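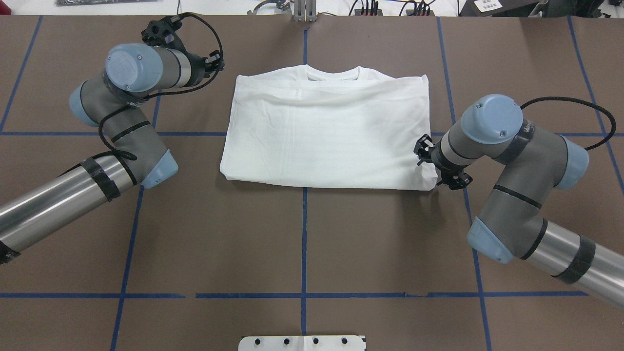
Figure 4: The two-arm cell with a folded T-shirt on the taped work surface, right gripper at the lower right corner of the shirt.

5.3 The late-release fault

We promised in the introduction that we would be open about the trouble we had along the way, and this is the section where we keep that promise. The folding policy described in Section 4 did well on most of the shirts we gave it, and for a good while we believed that the hard part was over. Then, in June 2023, during the longer of our two endurance runs at the Brillville lab, the right arm began to hold on to shirts after the fold was finished. The shirt would be folded quite nicely, the left arm would already be clear of the fabric, and the right gripper would stay closed on a corner while the controller moved on to its retreat. Everything the arms had just done so patiently was then undone in one pull.

Readers who want to picture the geometry may look at Figure 4, where the left gripper is up and away from the collar and the right one is still down at the corner of the fabric. A pose like this one is perfectly normal at the end of a fold. The fault lay in what the software believed about the fingers, and it cannot be told from the pose alone, which is a large part of the reason it took us so long to find.

We ran 90 folds before the first full stop of the run, and 8 of them ended with a late release. In most of these the shirt was simply dragged toward the right side of the table. One was more serious. The collar slid under the left gripper as that arm was coming down for its next reach, both arms pulled against each other through the cloth, and the force limit on the right wrist tripped. The protective stop worked as it should, we are glad to say, and the only casualty was a seam. Still, two stiff arms joined by a strip of cotton is a situation that we had not written into our risk assessment, and we should have.

Our first guess was friction. The finger pads had picked up a fair amount of lint by then, and it seemed natural to suppose that the fabric was clinging to them. We cleaned the pads, swapped them for new ones, and even tried a different brand of shirt with a smoother knit (an enjoyable afternoon of shopping, but no help at all). The late releases kept coming at much the same pace.

It was Tatsuya Honda who noticed, while reading through the logs for another purpose entirely, that every bad fold had the same mark in it. The gripper driver, which we call Ollon, reports the finger opening to the task layer, Harketum, through a small message queue. When both arms published their joint states in a burst, the queue filled up at its limit of 64 messages and quietly dropped the oldest ones. If an open command happened to be among them, Ollon never saw it. Harketum, for its part, never asked whether the fingers had opened. It waited a fixed time and took the release for granted, and we must admit that this wait had been left over from an early bench test with a single arm.

The repair had two parts. Gripper commands now travel on a channel of their own, away from the joint states, and Harketum holds the wrist still until the measured finger opening passes a threshold. If that does not happen in time, both arms pause where they are and the operator is called. We also added a rule that neither arm may begin a reach while the other is closed on fabric, except during the few steps of the fold that really do need both hands at once.

With these changes in place we repeated the run in July, again with 90 folds, and saw no late release. The pause was triggered once, by a loose gripper connector, and the shirt stayed where it was while we pushed the plug back in. The added check makes each fold a little slower, and we have left that cost in all of the timings given in Section 6. The runs on the Verbruggen shirt set were made after the repair as well, so the two sets of results can be compared fairly.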